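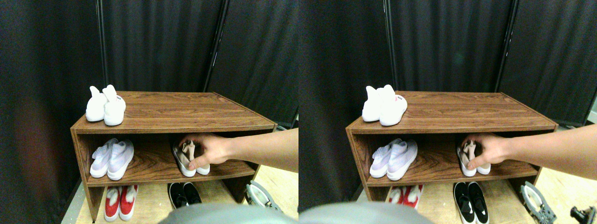
Taking sandals from the middle shelf of the rack.

Willum Doorstep Kit review: a canvassing kit for small climate groups

Our group in Musden spent most of the spring asking the school board to put electric buses into its next purchasing plan. We had a petition table outside the library and an online form, and both of them had gone quiet by May. Going door to door was the obvious next step, and only one of us, Sumaiya Bepari, had ever done it before. So we bought the Willum Doorstep Kit, used it for six weeks, and this is how it went.

The kit costs $93 before shipping. It is sold by Pokska, which also does yard sign frames and banner poles. You pick one of three themes when you order (clean transportation, home energy, or local parks and trees) and the printed parts are matched to that. We picked clean transportation.

What comes in it

The box held 600 door cards, 14 clipboards with clear rain covers, a pad of street tally sheets, a spiral-bound guide, a set of lanyards with blank badges, and a login for the Willum website. There is also a sheet of stickers, which we gave to the high school members and did not see again.

The clipboards are the best thing in the box. They are stiff, the clip is strong enough to hold a thick stack, and the rain cover folds back over the top so it stays out of the way when you are writing. We had one wet evening and the sheets under the covers were fine. The pens are not good. Bring your own.

The door cards are printed on both sides. The front has a general message about cleaner buses and air quality, and the back has a blank box where you are supposed to write the name of your group and how to reach you. The box is too small. Moushumi Fakir ordered return address labels with our group name and email on them, and we stuck those on instead, which looked better than our handwriting anyway. It took an evening to do all 600.

The card stock is uncoated, so you can write on it with any pen. The guide says it is recycled paper. There is no plastic wrap on the bundles, only a paper band, and the box was packed with shredded cardboard. I was glad of that. A climate campaign that leaves glossy plastic-coated flyers on doorknobs is going to hear about it from the first person who opens the door.

The guide

The guide is 40 pages and the first half is worth reading aloud as a group. It covers how to open a conversation, how long to stay, what to do if someone is angry, and when to walk away. The advice is to ask a question early and then stop talking. For the bus campaign the suggested question was "Do you have kids or grandkids who ride the bus?" and it worked well in the older neighborhoods, where a lot of people did.

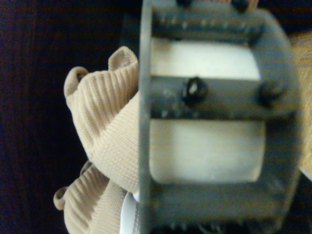

The scripts themselves are too long. The main one runs most of a page, and when Malsha Dissanayake timed herself reading it at a normal speed it came to nearly two minutes. Nobody on a porch is going to stand there for that. We cut it down to four sentences: who we are, what the school board is deciding, what we are asking for, and would you sign. After the first night most people had stopped looking at it.

The second half of the guide is weaker. It moves on to meeting with elected officials and reads as if it were written for state or national campaigns. There is a whole section on scheduling time with legislative staff. Our school board members are in the phone book and one of them lives on Malsha's street. I would have liked a few pages on public comment at a board meeting, on how to ask for a budget document, and on what a purchasing plan normally looks like. We had to work all of that out ourselves.

I also think the guide plays it too safe on the climate side. It tells you to lead with health and cost savings, and to bring up climate change only if the person at the door brings it up first. Some of our younger members did not like that and I don't blame them. Hsiu-ying Wan, who is 17, ignored it completely and told people that she was there about the climate and that she would be living with the results. She got as many signatures as anyone. My own view is that you should say what you care about, and if health and cost are part of that, say those too.

The website

The login gets you a map where you draw the area you want to cover and it splits it into walking routes. Each route prints on one page with the house numbers down the side. When it works it saves a great deal of time.

It did not always work for us. Two of the routes crossed the county road at a spot with no crosswalk, and one included a row of addresses that turned out to be storage units. There is no way to take out a single address. You have to redraw the whole area, and that reshuffles every other route. Shanthi Fakir ended up fixing ours with a ruler and a highlighter on the printed pages, which I would suggest from the start. Look at every route before you hand it to anyone, and walk it or drive it if you don't know the streets.

After each shift you are supposed to type in the results from the tally sheets. The form is plain and quick. It asks for signed, not home, said no, and come back later. You can download it all as a spreadsheet, which we did at the end of each week. I was more comfortable keeping our own copy than trusting a website that might change hands next year.

On privacy: the site does not require you to enter names of people who sign, and we didn't. Names and signatures stayed on paper with us until they went to the board. If your group is thinking of typing signers' details into any outside service, tell people so at the door.

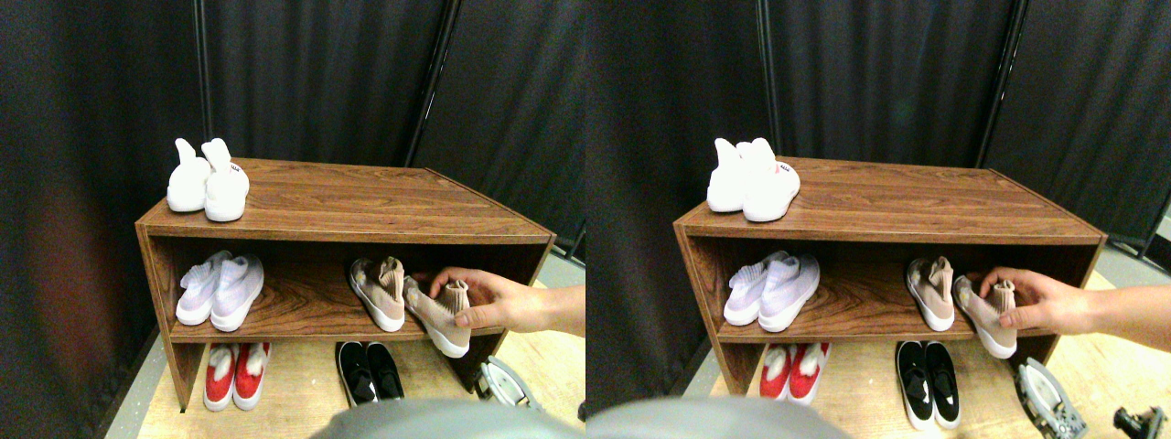 White high-tops on top of the rack and pale knit sneakers on the shelf.

How it held up

We went out in pairs in the early evening, usually from 5:30 until it began to get dark, in May and June. By the end all of the clipboards were still usable. One rain cover had split along the fold. The badges curled after the first hot evening and the ink smeared, so we switched to name stickers.

The tally sheets ran out in week four. Pokska sells refill pads, but there is a PDF of the same sheet on the website, and we printed that at the library. The cards lasted almost to the end. You only leave one when there is no answer or when the person wants to think it over, so they go more slowly than you might expect.

We finished with a little over 600 signatures, counting the ones from the library table. I can't say how many of those came from having this kit in particular. Clipboards and a decent opening line would have got us a good part of the way. What it did do was get us started. Everything was in one box, people could see what they would be carrying and saying, and members who had been nervous about knocking on doors agreed to try it for one evening.

Compared with the alternatives
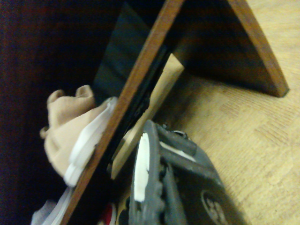
The other one we looked at was the Wijesinghe organizer set. It is cheaper and has no website, only paper, and the guide is much better on local government. It has a full chapter on speaking at meetings and a calendar for working backward from a vote. It does not come with clipboards or printed cards, so by the time you add those the price is close to the same. If your group already has supplies and somebody who knows the neighborhood, I would get that one.

You could also put your own together. Sumaiya priced it out after we were done and thought we could have bought similar clipboards and had cards printed at the copy shop for a bit less than we paid, with our own wording on them. The wording matters. Several people asked why the card said nothing about Musden or the school board, and the only answer was that it was printed for everyone.

Good:
Sturdy clipboards with rain covers
Clear, calm advice on talking to strangers
Very little plastic in the packaging
Results can be downloaded

Not so good:
Scripts are far too long
Contact box on the cards is too small
Routes need checking by hand
Little help with city councils or school boards
Poor pens and badges

I would buy it again for a new group with nobody experienced in it, and I would not buy it a second time for us. We still have the clipboards and the stack of lanyards, and for the fall campaign on the bus depot chargers we plan to print our own cards.

One note on ordering. Shipping took nine days, and the website login came in a separate email that landed in the spam folder. Customer service answered the same afternoon when I asked about it. The themes cannot be swapped once the box has shipped, so check which one is selected before you pay. The page starts on home energy.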